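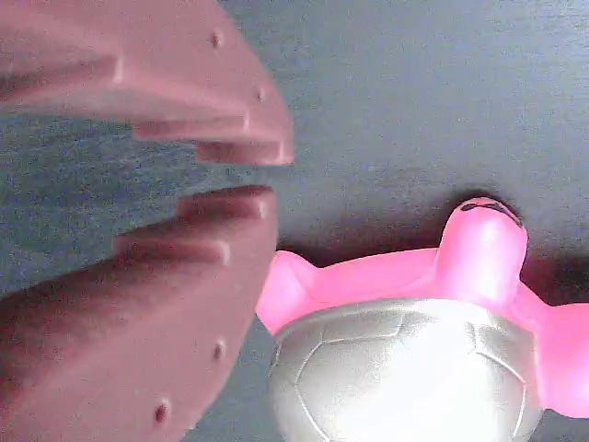 Small pink turtle with silver shell, from the toy collection.

Punel Toy Library
Progress report to the Awad Fund
Submitted 2026-10-11

Purpose of the grant

The Awad Fund agreed to support the sorting, checking and relabelling of the small toy collection held at Punel. The collection is made up of animals, figures and vehicles that are lent out in sets to nurseries and family groups. Before the work started, many of the sets were incomplete and the written lists no longer matched what was in the boxes.

Work completed in the period

The list of small animals is now finished and has been checked against the shelves. It contains 300 entries. Each entry gives the kind of animal, its main colours, its set and any damage. Where two toys are alike, the entry also notes a feature by which they can be told apart. The pink turtle shown at the head of this report is entered under sea and river animals, with the silver shell given as its distinguishing feature.

A total of 100 new storage boxes were bought from Castik and have been put into use. They replace the mixed cartons in which the animals were previously kept. The lids carry printed labels supplied by Neltex, and the first batch had to be returned as the type was too small to read on the upper shelves. The replacement batch is satisfactory and was provided at no further cost to the grant.

Nine sets were withdrawn from lending while their contents were reviewed. Six of these have gone back into circulation. The other three – woodland birds, farm animals and the mixed reptile set – remain on hold until missing pieces have been found or the sets have been made up from spare stock.

Changes to the original plan

The proposal allowed for one list covering the whole collection. It became clear during the work on the animals that vehicles need different headings, particularly for wheels and loose parts. A separate list has therefore been started for them. The two lists share the same numbering, and borrowers will see no difference when they request a set.

The proposal also stated that very small items would be grouped under a single entry. This has been dropped. Items of this kind were the ones most often missing from returned sets, and an entry for each has made checking on return a good deal quicker. The extra time was met from the library's own staff budget.

Spending

Spending on boxes and labels is within the amounts agreed. The allowance for replacement toys has not yet been used, and we ask that it be carried forward to the next period. No other change to the budget is requested.

Work planned for the next period

The vehicle list is due to be completed by February. Once it is in place, the library will issue a revised borrowing sheet with each set, showing the full contents and a space for notes on return. A copy will be sent to the Fund before printing.

The remaining sets on hold will be reviewed at the same time. Any that cannot be completed will be broken up and their pieces moved to spare stock, with the entries amended to match.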